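We use cookies to remember your settings and to see which pages people read. You can change your mind at any time. Accept all | Only what's needed | Read more

About us

Flirnton is a small robotics workshop with a living room in the middle of it. We teach humanoid robots to do the sort of housework that most of us put off until Sunday evening: dusting, tidying, wiping down, picking things up and putting them back where they belong. Benedikt Berchtold and Beat Egger started it after years of working on factory machines that did one job, behind a fence, all day long. They wanted to work on something their neighbours would come and look at. The neighbours do come, as it happens, and they bring their children, and the children ask much harder questions than the people from the trade fairs!

The workshop covers 236 square metres of a former printing works. Half of that is benches, spare parts and the corner where Beat keeps his soldering things (please don't tidy it). The other half is furnished like a home, with chairs, shelves, plants and a kitchen counter. We call that half the flat. Every task we work on gets tried in the flat first, and we move the furniture a lot, so a robot that learned to dust a chair by the window on Tuesday has to manage the same chair next to the bookcase by Thursday.

How we work

Our main project is called Jesten. It began as a plan to teach one cleaning job properly and see how far that would carry over to the next. A person guides the robot through the job many times over, we keep the recordings, and the robot practises from them. We have 2689 recordings of dusting alone. Some are lovely and smooth. Some are Benedikt on a Friday afternoon, knocking over a lamp. We keep those as well, and label them as what they are, so that nobody later mistakes them for good practice.

Dusting sounds dull until you try to explain it to a machine. How hard do you press? When do you turn the cloth? What do you do about the bit under the front of a seat, where you'd normally crouch and feel your way along? Fabric is harder than wood, low edges are harder than tabletops, and anything with a curve needs both arms thinking about each other. We can talk about this for hours, and on open days we do.

We share what we learn with Reisinger, who make hand parts and who have been very patient with our list of requests, and with the people at Gomov, who write the software we use for sorting recordings. Both have sent staff over to spend a day in the flat, and both went home with a page of notes and a few fluff marks on their sleeves.

Open days

We open the doors four times a year. There's no stage and no big speech. You come in, hang up your coat, and the robots are working while you walk about. We put a strip of tape on the floor to show where to stand, and the person looking after each robot will gladly stop and talk. Ask anything you like. "Why is it so slow?" is the one we hear most, and the answer is that we set the speed low when there are visitors in the room. "Would it work at my nan's house?" is our favourite, and the answer to that is not yet, her rugs would beat it.

Our last one, on 24 February 2025, was a Monday, which we chose so that school groups could come. We had 200 visitors through the door, far more than we had chairs or biscuits for. Jesten's armchair dusting was the busiest corner all day. One class stayed for the whole hour and started clapping each time the robot finished a pass, and then argued with Beat about which bits it had missed. They were right about two of them, and he wrote both down.

We've kept the afternoon slot for people who want to try guiding a robot themselves. You get a short lesson, then ten minutes with one of us beside you holding the stop button. It's much more tiring than it looks! Most people start out far too fast, then go far too slowly, and find something in between just as their turn ends. If you'd like a place, write to us well ahead, as the slots go quickly.

Coming to see us

School groups, clubs and curious neighbours are all welcome, and visits are free. The flat is on the ground floor and has step-free access from the yard. Please tell us if anyone in your group would like a quieter visit, and we'll run one robot at a time with the workshop machines switched off. Sturdy shoes are a good idea on the workshop side. Dogs, sadly, have to stay outside: we tried it once and the robot got no work done at all. 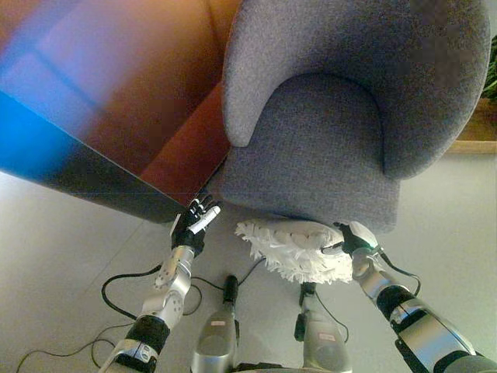 If you can't make an open day, Benedikt shows small groups round on the first Thursday afternoon of most months, and he's happy to be asked the same thing twice.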